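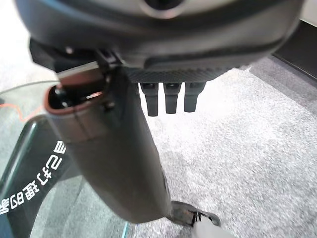 The gripper over carpet, next to a clear panel.

About Alivance

Alivance tests whether robot arms can do the small jobs people do at home, behind a counter or on a shop floor. We started in Burkovport in January with one arm and a borrowed bench. Our workshop is now on the Cleltley road, behind the tile warehouse, and most of our work comes from shops and care homes that want a straight answer before they spend money.

The question we get most is whether a machine can do the chores yet. Our answer is some of them, slowly, with a person nearby. Picking up one thing and putting it down somewhere else is mostly fine. Tidying a whole room is not. Carpet, clear plastic and strong light all cause trouble, and real rooms are full of them.

How we test

We pick a chore, write down what a finished job looks like, and let the arm try it until we have enough runs to say something useful. In our last round we logged 3781 attempts across 72 chores. Of those, 1027 were done to a standard that a customer would accept without anyone stepping in. We publish the bad numbers along with the good ones.

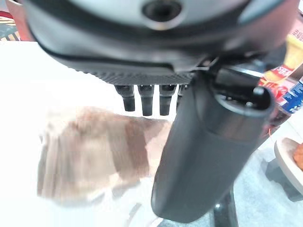

Close work at the table, with a snack packet and a plate of food to the right.

Food is hard. Packets crumple and plates slide. A person clearing a table decides what is rubbish and what is somebody's lunch without thinking about it, and we have not seen a machine do that well. We tell cafés to wait.

Soft goods are going better than we expected. A plush toy gives a little when it is squeezed, so the grip can be slightly wrong and still hold. Small hard things are less forgiving. Stock-taking and shelf filling sit somewhere in between, and we are spending most of this year on them.

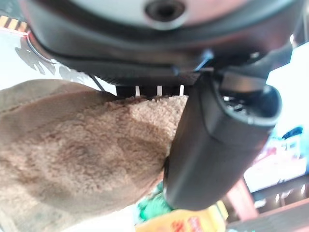

Brown plush in the grip, a yellow package with red lettering below.

Who we are

Randi Løken runs the test floor and signs off every report. She spent years managing a toy and gift shop before this, and she writes the chore list. The software side is led from our second room upstairs. We also work with Amaral, who make shop fittings and lend us shelving to try things on.

We do not sell robots and we take no commission from anyone who does. If you have a chore you would like tested, send us a short note saying what it is, how often it needs doing and how long it takes a person now. Visits to the workshop are by arrangement, mornings only.

1086 shares
72 comments

Recent from Alivance
Can a robot fold a towel? Our results so far
Why shelf filling is harder than it looks
Notes from the Burkovport open morning
What we ask before we test a chore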